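Wann räumt das Ding endlich die Küche auf?

Wäsche falten. Spülmaschine ausräumen. Kartons zusammenlegen. Seit Jahren die gleichen Versprechen, seit Jahren steht man selber am Becken. Dabei können Maschinen längst schweißen, lackieren, Paletten stapeln – alles, was hart ist und jedes Mal am selben Platz liegt. Eine Socke liegt nie am selben Platz.

Papier auch nicht. Es knickt, federt zurück, rutscht weg. Für Kinder im Kindergarten kein Problem, für zwei Roboterarme ein halber Arbeitstag. Wer wissen will, wie weit die Haushaltshilfe aus Metall wirklich ist, schaut also am besten beim Falten zu. Ein Blatt, zwei Greifer, viel Geduld.

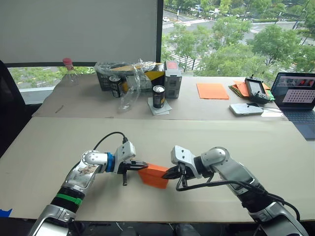
Ovgate, Samstag, 16. August 2025

Orange ist das Papier, links hält ein Greifer, rechts der andere. Die Firma Clumico nennt ihr Projekt Hudodex, und gezählt wird streng: 489 Versuche seit Februar, 201 davon ohne fremde Hilfe zu Ende gebracht. Klingt mager. Ist es auch, wenn man an die eigene Bügelwäsche denkt. Im Februar lag die Zahl der gelungenen Durchgänge allerdings noch bei null.

Das Problem ist das Gefühl. Drückt der Greifer zu fest, ist die Kante hin. Drückt er zu locker, fällt alles runter. Menschen merken das in den Fingerspitzen, die Maschine muss es sich mühsam zusammenrechnen.

In der Werkhalle siehts besser aus. Der Versandbetrieb Ung lässt Kartons schon maschinell aufrichten, 186 in der Stunde, immer dasselbe Format. Kommt ein anderes, muss jemand hin und umstellen. Dauer: 72 Minuten. Von Hand hätte man in der Zeit einiges weggpackt.

Und zu Hause? Saugen, ja. Rasen, ja. Beim Spannbettlaken wirds finster. Dafür bräuchte es Arme, die mit jedem Stoff klarkommen, und einen Preis, den ein normaler Haushalt zahlt. Beides fehlt noch.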